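Humedad en el dormitorio: apuntes de un invierno con higrómetro

El dormitorio da al norte y tiene una pared exterior de fábrica sin aislar. Cada enero, en la esquina detrás del armario, la pintura se oscurece. Durante varios inviernos lo traté con lejía diluida y una mano de pintura antimoho, que es tratar el síntoma. Este año he preferido medir antes de volver a sacar el rodillo.

El material es modesto. Tres higrómetros Urquhart de los baratos: uno en la mesilla, otro dentro del armario y el tercero sujeto con masilla a la pared fría, a un palmo del zócalo. Los calibré primero con el método de la sal: un tapón con sal común humedecida, todo dentro de una bolsa cerrada, y a esperar hasta el día siguiente. La lectura debería estabilizarse en torno al 75 %. Dos de ellos cumplían con un error pequeño. El del armario marcaba de menos y lo corrijo a mano en la hoja de cálculo, porque no tiene tornillo de ajuste ni menú que lo permita.

Registro una lectura cada vez que entro o salgo de la habitación, sin horario fijo. Llevo 838 líneas en la hoja. No es un muestreo uniforme y cualquier estadístico torcería el gesto, pero para ver tendencias basta.

Lo primero que se aprecia es que la humedad relativa, por sí sola, dice poco. Con 19 grados en el centro de la habitación y un 60 % de humedad, el punto de rocío queda algo por encima de 11 grados. La pared, junto al zócalo, baja de ahí muchas madrugadas. El aire de la mesilla es perfectamente razonable y el de la esquina está condensando. Si solo tuviera el aparato de la mesilla habría concluido que no pasaba nada.

Lo segundo es el peso de las costumbres. Una persona durmiendo aporta vapor toda la noche y la ropa de cama absorbe buena parte, que luego devuelve despacio. Hacer la cama nada más levantarse retrasa el secado. Ahora retiro las mantas, abro la ventana del todo durante diez minutos y no vuelvo a taparla hasta media mañana. La ropa que sale del tendedero pasa también por encima de la cama antes de ir al armario.
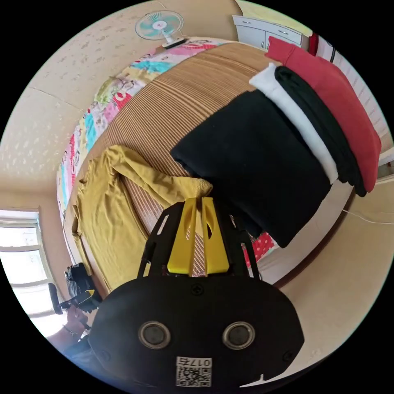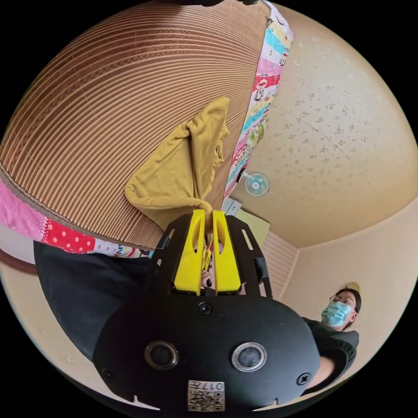
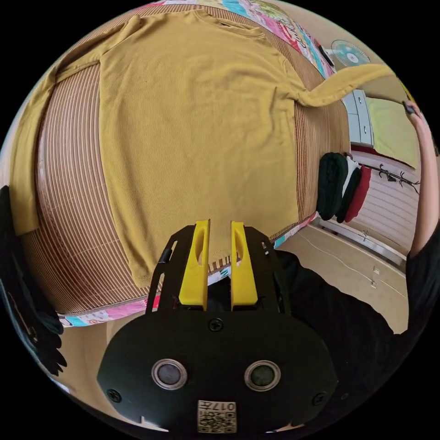
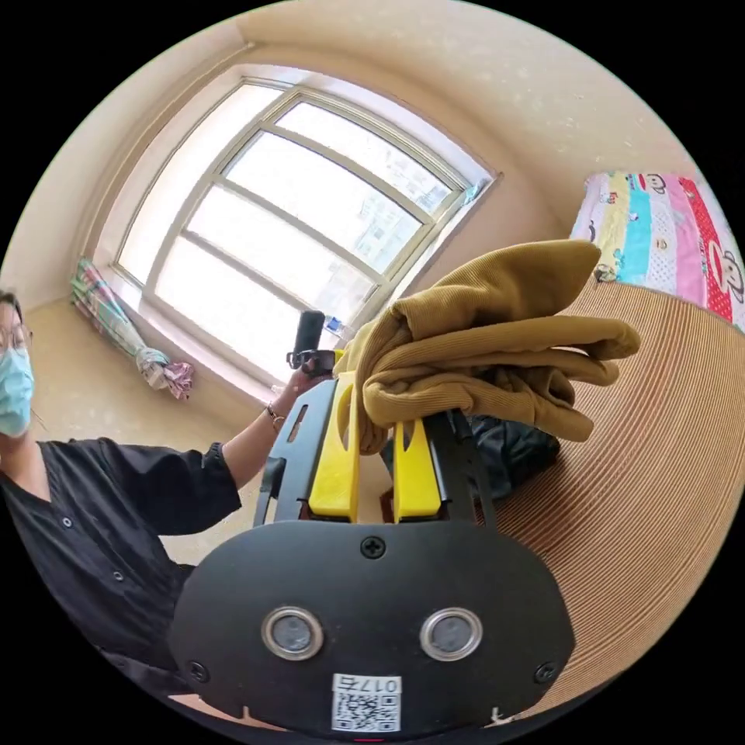 El algodón engaña al tacto. Una prenda que parece seca puede conservar varios puntos de humedad por encima de su equilibrio con el aire, y en un armario cerrado ese sobrante no tiene adónde ir. Hice la prueba con una báscula de cocina: pesé unas toallas recién descolgadas, las dejé extendidas y las volví a pesar por la tarde. La diferencia era pequeña por unidad, pero multiplicada por una colada completa ya movía la lectura del higrómetro del armario.

Sobre la ventilación he cambiado de criterio. Antes dejaba la ventana abatida media mañana, con una rendija, y el resultado era una pared todavía más fría y un intercambio de aire mediocre. La apertura total y breve renueva el aire sin enfriar la masa de los muros. Exige disciplina, sobre todo cuando fuera hiela.

También separé el armario de la pared, lo justo para que pase la mano. En la hoja se nota: la lectura de la pared y la de la mesilla se parecen más desde entonces. Aoi Hoshino, que comentó la entrada anterior, proponía además perforar el zócalo trasero del mueble para favorecer la convección. Es una buena idea y está pendiente, a la espera de encontrar la broca de corona.

En cuanto al deshumidificador, probé un Sindstead prestado. Extrae agua, de eso no hay duda, pero a temperaturas bajas el compresor entra en desescarche a menudo y el rendimiento cae. El ruido, además, lo descarta para la noche. Los modelos de rotor desecante llevan mejor el frío a cambio de consumir más. Por ahora no compro ninguno de los dos.

Queda por resolver el puente térmico, que es el origen de todo. Las opciones son trasdosar por el interior, con pérdida de unos centímetros y riesgo de condensación intersticial si la barrera de vapor queda mal sellada, o aplicar un enlucido de cal con corcho, más tolerante y menos aislante. Me inclino por lo segundo - la pared es vieja y prefiero que siga transpirando - y en marzo pediré presupuesto. Mientras tanto, la hoja de cálculo sigue creciendo y la esquina, de momento, conserva el color de la pintura.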